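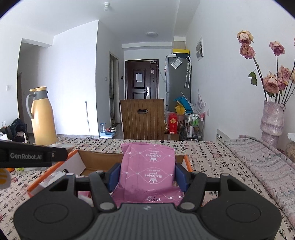
I have used the Nuverov bag sealer in my kitchen in Drarnham since September, and I think it is time to write what I found, good and bad. Before it I closed everything with clothes pegs and rubber bands. Many foods I buy come in small glossy packets with a crimped edge on top, like the pink one with "Delicious food" printed on it, and a packet of this kind is pleasant to open and very annoying to close again. The peg slides, the air comes in, and after two days the snack is soft. So my question for this review was simple: can a small heating tool make such a packet closed again, so that I can put it in my bag and travel with it?

The sealer is a plug-in type, not the battery type. It has a lower bar with a heating wire under a brown cloth tape, and an upper arm which you press down. There is a dial from 1 to 8. You put the open edge of the packet between, you press, a red lamp goes on, and when it goes off you keep the arm down a little longer. The booklet says two seconds more. I say 4, because when I lifted earlier the seam was still soft and it opened again at one corner.

I should mention the weight. It is 1180 grams on my kitchen scale with the cable. For me this is good, it does not walk over the table when I press. My friend Felicidad Cabanatuan has the Hsueh sealer, the small one which you pull along the edge by hand, and she keeps it in a drawer with the spoons. The Nuverov does not go in any drawer I have.

Now the results. Thick plastic, for example the bags of frozen peas, is easy on number 5. Bread bags are too thin and I burned two of them before I learned to use number 2. The shiny snack packets are the most difficult, and I did most of my tests with them. If the edge is wrinkled, the seam gets a small channel where the wrinkle is, and air goes through. You must make the edge flat with your fingers first, or cut it straight with scissors. With a flat edge and number 6 the seam was strong in almost every case. With packets which have a fold at the side I had to seal twice, one time from each face.

Paper bags with a plastic layer inside: sometimes yes, sometimes no. Coffee bags with a valve: yes, but the valve must stay far from the wire. Bags with a zip do not need it.

The seam is 31 cm at the longest, so a big rice bag does not fit in one press. I tried in two presses with a small overlap and it held, but it does not look nice.

What I do not like. The cable is 60 cm and this is too short for my kitchen, where the socket is behind the kettle. I must move the kettle each time. The lamp is on the right side and low, and if you are left-handed like me your own arm covers it. The numbers on the dial are printed in grey on dark grey, and in the evening I cannot read them. I put a drop of nail varnish at 6.

The spare wire and tape are in the box, under the cardboard, and I almost threw them away. I have changed the tape one time. It needs a small cross screwdriver and some patience. Asger Zoëga at the shop in Wolness, where I bought mine, told me to wait until it is cold before changing anything, also if it was only used for a minute.

I did not try it with liquids. The booklet says it is possible if the edge is clean, but I do not want soup on a thing with a plug.

Would I buy it again? Yes, if the cable was longer I would say it faster. For one person who eats a packet in one evening it is too much machine. For a family, or for people who buy large bags and divide them, it is worth the place on the table. Four stars of five.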